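Work and Automation, Unit 6
Folding, sorting and the people who teach the machine

Course notes, second half. Read these together with the case pack on the Kerardale laundry. The seminar questions are at the end.

6.1 Where we left off

In Unit 5 we looked at automation that replaces a whole step: the conveyor that takes over carrying, the scanner that takes over reading labels. In those cases it is fairly easy to say what has gone. A person used to walk from A to B, and now a belt moves instead. The hard part is working out where that person's time went afterwards.

This unit deals with work that has been slow to automate, namely the handling of cloth. Sheets and towels went first, because they are flat, square and all alike. Garments are a different matter. A shirt has a collar that stands up, sleeves that go where they like, buttons that catch, and a shape that changes every time it is picked up. A worker with a month's practice folds one without looking. Machines that fold garments have been on sale for a long time, but most of them need a person to lay the item on the plate first, straight and face the right way. The laying out is the skilled part, so the job was cut down to its skilled part and speeded up.

6.2 The Kerardale case

Kerardale is a workwear laundry. It washes, repairs and returns uniforms for hotels, clinics and depots. At the time of the study the finishing room had 13 people on the day shift, and the folding tables handled polo shirts, tunics and light jackets. Trousers went through a separate press and are left out of the case.

The company bought a folding cell from Skavano, a supplier of handling equipment. The cell did not arrive with a finished program for each garment. It had to be taught from demonstrations: a person carries out the task many times using hand-held grippers, the movements and camera pictures are recorded, and a model is trained on the recordings. The supplier's contract asked for 1000 demonstrations for each type of garment before the first trial.

Two of the people on the folding tables were asked to do the recording. One of them, Lucienne Fleury, had folded at Kerardale for 10 years. Her interview is in the case pack and is worth reading in full. The main points for us are these.

She was told that the recording would be light work. She found it slower and more tiring than folding by hand, since the fingers of the gripper give no feeling of the cloth and the weight sits on the wrist. She had to give up habits she had not known she had. When she folds by hand she smooths the front with the side of her palm while her other hand is already going for the sleeve. With a gripper in each hand there is no palm to smooth with, so the order of the whole task had to change.

She also had to decide, many times a day, what counted as a good fold. The quality sheet at Kerardale said "neat, collar up, logo visible". That had been enough for people who learned by standing next to each other. It was not enough for the recordings, because two workers who both met the sheet folded in different ways, and the first trained model mixed the two and got stuck halfway. In the end Fleury and her colleague agreed on one method between them, wrote it down on a card, and recorded everything again.

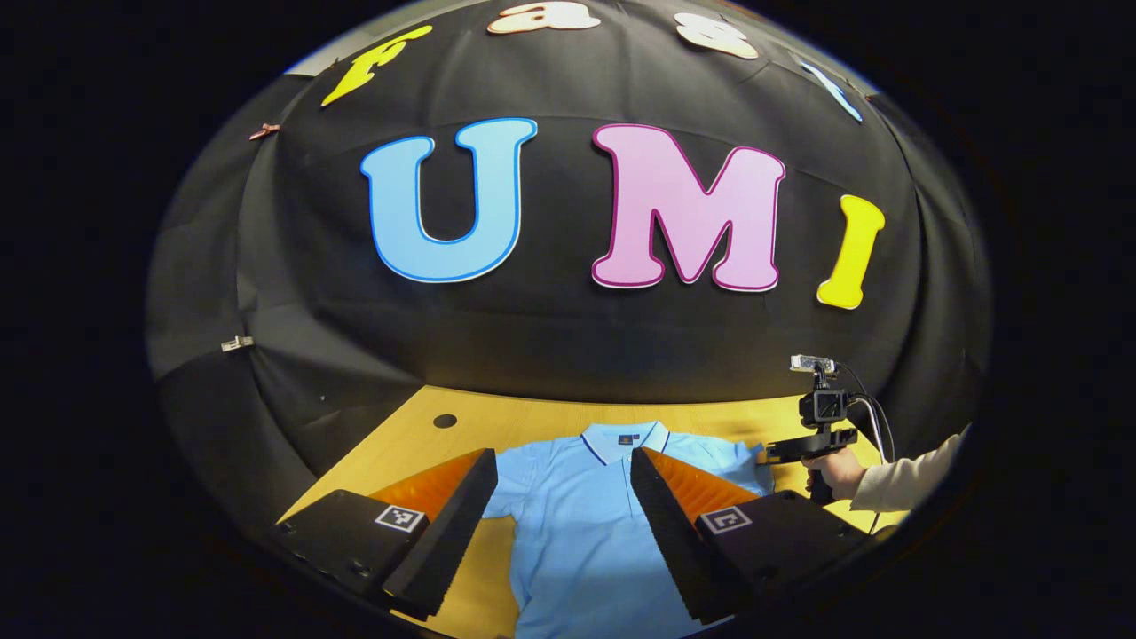 The second round of recordings took most of September. During that time the folding tables were two people short, and the remaining staff covered the gap with overtime. This cost did not appear in the project budget. It was put down to the finishing room as ordinary overtime, and the room's figures looked poor that month as a result. Keep this in mind for question 2.

6.3 What is being recorded

It helps to be clear about what this kind of teaching takes from the worker. There are three layers.

The first is movement: where the hands go, how far the fingers open, how fast. This is the layer the equipment records directly.

The second is selection. Somebody chooses which shirt to start with, how it lies on the table, whether a badly creased one is used or put aside, and whether a clumsy attempt is kept or deleted. At Kerardale, 322 recordings were thrown away in the first round, nearly all of them on the workers' own say. The supplier had no view on which ones to drop. It relied on the people at the table to tell good from bad.

The third is the standard itself, meaning the card with the agreed method. Before the project this did not exist on paper. Afterwards it did, and it was used to train new human staff as well as the machine.

The older literature on deskilling is mostly about the first layer. Work is watched, timed and broken up, and the knowledge of how to do it passes from the worker to the office. Some of that fits here. The other two layers fit less well, because the workers were making decisions that had not been made before. Whether they were recognised for it is a separate matter. At Kerardale neither worker was paid a higher rate for the recording, and their names do not appear in the project report.

6.4 After the cell was running

The cell now does part of the polo shirt work on the day shift. It is slower per shirt than a practised person and it stops when something unexpected comes through, such as an inside-out sleeve or a name badge left pinned on. It does not tire, and the company counts that in its favour.

No one was dismissed. Two people who left were not replaced. The folding tables lost the polo shirts, which the staff had regarded as the easy items, and kept the tunics and jackets. Several workers said that the day had become harder as a result, although the number of items per person had gone down. Easy items had worked as a rest. You put your hands on automatic for half an hour and talked to the person beside you.

We met the same effect in Unit 3 with the Sanurska warehouse, where the scanners took over the single-item orders and left the pickers with the awkward ones. Average output per person fell, and for a while the managers read this as slack working. When you look at any figure taken before and after automation, first ask whether the mix of work is still the same.

A new task also appeared, called minding. One person stands near the cell, clears stops, turns sleeves the right way and feeds it. At first this was shared out by rota. Later it settled on the same two people who had done the recordings, as they could tell from the way the machine hesitated what was wrong. Fleury says she does not mind the work but that it leaves her alone for long stretches – the cell stands behind a guard rail at the far end of the room.

6.5 A different arrangement: Borbély

For comparison, the reading by Gaëtan Deschamps describes the Borbély works, a smaller firm that packs and returns rented workwear. It used similar equipment with different terms. Before any recording began, the firm and the staff agreed in writing on four things:

Recording would be done in sessions of no more than an hour, with ordinary table work in between.
The time would be charged to the project and cover would be arranged.
The recordings would be used for the firm's own cell only, and the supplier would have to ask again for any other use.
Anyone who recorded would have a say in which garments the cell took on.

The last point had the largest effect. The staff chose to give the cell the heavy jackets, which hurt the shoulders, and to keep the shirts. Technically this was the worse choice. The jackets took longer to teach and the failure rate was higher for months. Deschamps argues that it was still the better choice for the firm, because sick leave fell and the tables kept their experienced people. His evidence on sick leave is thin, covering one site and one winter, and you should say so if you cite it.

6.6 Terms to know

Demonstration: one recorded run of a task done by a person, used to train a machine.
Minding: watching over an automated cell and dealing with stops.
Residual work: the tasks left to people once a machine has taken its share.
Mix effect: a change in average output caused by a change in the kind of items handled.

6.7 Questions for the seminar

1. At Kerardale, who decided what a good fold was before the project, and who decided afterwards? Use the interview.
2. Draw up the cost of the recording work as it should have been shown. Which items are missing from the budget in the case pack?
3. Should a worker have any claim on recordings of his or her own work? Consider the case where the supplier sells the trained model to another laundry.
4. Compare the choice of garments at Kerardale and Borbély. What would each firm need to measure to know whether it chose well?

Bring written notes on at least two of the four. The next unit goes on to scheduling software, and there is no case pack for it, only the two articles on the reading list.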